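About Us

Hi, I'm Montserrat Lozano, and I started Kidau with two friends who like robots a little too much. We teach robot hands by showing them, over and over, how a person does an ordinary chore in an ordinary room -- steel counters, glare, window blinds and all.
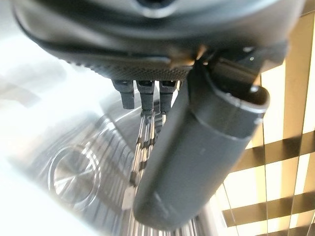
Our method is called Skamura, and the idea is pretty simple! We skip the long hand-written rules and let the robot learn from short demos. Last September we trained on 1012 of them, then tried 30 chores it had never practiced. It managed all but 10, and we were thrilled (the stubborn ones are still taped to my wall). Come say hello if you're near Rultau -- we love visitors.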